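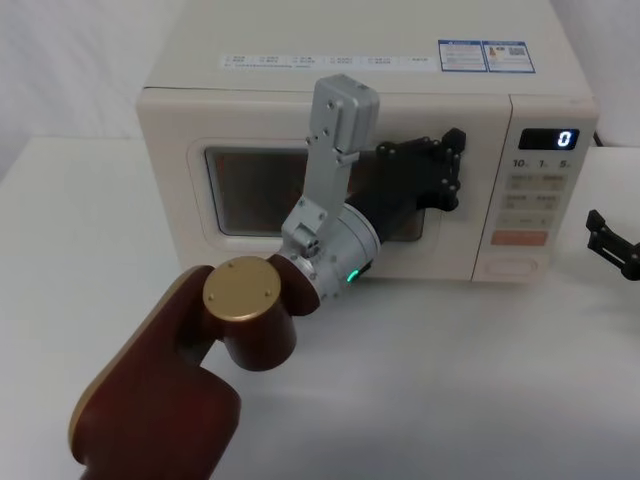
El taller compartido Fleltero, en Maldonado, ha empezado a probar con electrodomésticos corrientes el manipulador de dos brazos que varios de sus socios montan desde noviembre. El banco de trabajo actual consiste en un microondas blanco de sobremesa, colocado sobre un tablero también blanco y sin fijación adicional. La mano de varios dedos se apoya en la puerta, junto al borde derecho de la ventana y al lado del panel de mandos, con las yemas juntas; el visor marca «0» durante la aproximación. El segundo brazo, acabado en una pinza negra, queda a la derecha del aparato, a poca altura sobre el tablero.

Según Marama Quinlan, responsable del control, la secuencia completa comprende abrir, introducir un recipiente, cerrar y pulsar una tecla de tiempo. Por ahora solo está programado el contacto con la puerta y con el botón de apertura. El registro del proyecto, denominado Trova, recoge 486 intentos de contacto, de los que 325 terminaron dentro de la tolerancia fijada por el grupo. El resto se detuvo por exceso de par en la muñeca o por error de posición – la mayoría, por lo segundo.

Sipho Nel, encargado de la mecánica, atribuye parte del error a la holgura del soporte atornillado sobre la muñeca, que se volverá a mecanizar con una placa más gruesa. La calibración entre ambos brazos se repite al inicio de cada sesión y todavía se hace a mano.

El gasto en material de esta fase asciende a 1.253 euros, sin contar los brazos. El grupo publicará los planos del soporte y el código de control cuando termine la revisión de la parada de emergencia, que está a cargo de Corey Trevaskis. Las pruebas con recipientes comenzarán después, primero vacíos y más adelante con agua.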